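Subject: Re: [closley-tenants] laundry room hours + the drain thing

Sorry for the slow answer, been on shift all week and reading this on my phone in bits. Replying to the whole list so I don't have to say it five times.

On Thursday, Duangjai Wiriya wrote:

> Hi all,
>
> Three questions before I put the new sheet up on the door.
>
> 1. Do we keep the two hour slots or go down to one hour? People on the third floor say two is too long, people with kids say one is useless.
>
> 2. Who is paying for the drain visit? I have the bill from Lavby, it's $247, and the management office says it is "under discussion" which I take to mean no.
>
> 3. Does anyone object to closing at 10 pm? Apartment 2 is right over the room and they have asked nicely twice now.
>
> Also somebody left a full load of towels in there since Monday. They are in a bag by the mailboxes. Please come get them, they are starting to smell.
>
> Duangjai

OK so in order.

1. Keep the two hours. I know, I know. But a normal cycle plus the dryer does not fit in one hour, never has, and if we go to one then everybody books two in a row and we're back where we started except the sheet is twice as long and nobody can read it. What I would change is the no show rule. Right now it's "be reasonable" and that means I stand there holding a basket at 7 am wondering if 7 am person is coming. Say 20 minutes. If you're not there 20 minutes into your slot its fair game and you can't complain on the list after. Write it at the top of the sheet, big.

And can we please have a pen on a string again. The last one walked.

2. The drain. Do NOT pay it yet. I went back through the lease last night, page 4, shared plumbing is on the owner, it says "including floor drains and standpipes in common areas" in so many words. The laundry room is a common area, we pay for it in the monthly. The office tried the same thing with the hallway radiator two years ago and folded as soon as someone quoted the page at them. I can send the email if you forward me the bill as a PDF and not a photo of it on your counter (couldn't read the second line). Need the date of the visit and what the guy wrote under "cause". If he wrote lint or anything like "misuse" they'll try to hang it on us, so I want to see that before I write.

If they still say no then fine, we split it, but I would want that to be the last step and with a letter.

Pics from down there, one after the other:

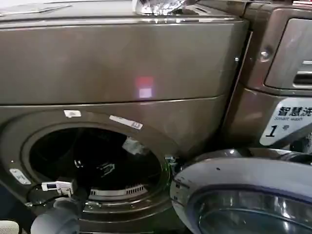
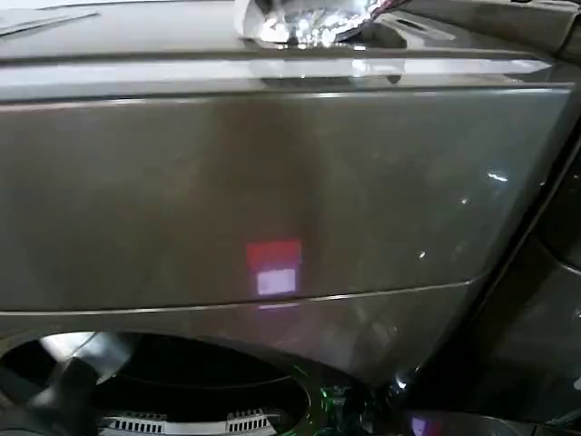

Where was I. Money. The coin jar has $55 in it as of this morning, I emptied it into an envelope and it's in my kitchen drawer. That's for soap for the sink, light bulbs and the lint brush, not for the drain. If someone wants to argue about this, come knock, I'd rather not do it over email.

While I'm on money, the price of the dryer. Sheikh on the corner (the hardware place, not the bakery) has drying racks on sale, the fold up kind. If we bought a couple for the back wall, people who only have shirts wouldn't need a dryer slot at all, and that's half of the fight on the sheet gone. I'm happy to pick them up, I just need a yes from a few of you and somebody to help carry.

3. 10 pm. Yes. No objection from me and I'm one of the late ones. Last load should START by 8:30 so it's done and out by ten, otherwise people will start one at 9:55 and say well it was before ten. Apartment 2 have been really decent about it, they put up with the spin noise all winter. If you work nights and that kills your only slot, write to me off list and we'll find you a morning, I can swap mine.

Other stuff:

- The booking app. Lakmal Wickramasinghe asked a while back if we could move the whole thing to Fomow so you can book from your phone. I tried it for a week. It's ok for booking, but it sends you a reminder for every single slot in the building unless you turn it off in three diffrent places, and at least four of us on this list don't want another app. Paper sheet stays for now, I vote. Lakmal if you want to take a photo of the sheet every Sunday night and send it around, that would do what most people need.

- Soap. Powder goes in the cupboard with your apartment number on it. Anything with no number is going to be treated as free for all from July on.

- Pockets. Empty your pockets. Found a guitar pick, a house key and what used to be a bus pass on the floor by the sink. Key is on the hook inside the door, has a blue tag.

- The light by the stairs still flickers. Bulb is not the problem, I changed it. I'll put it in the same email as the drain.

- The window. Whoever props it open with the dustpan, please shut it again when you go, it rained in twice and the shelf is starting to warp.

Duangjai, thanks for doing the sheet again, I know it's a pain and you get all the grumbling. If you send me the bill tonight I can get the email to the office before I go in tomorow. I'll copy you and leave everybody else off so it doesn't turn into a forty message thing like last time.

And the towels aren't mine. Green ones? If there's a green one with a burnt corner it's from 3B, they had it on the railing last summer.

More later, got to run

M. (apt 7)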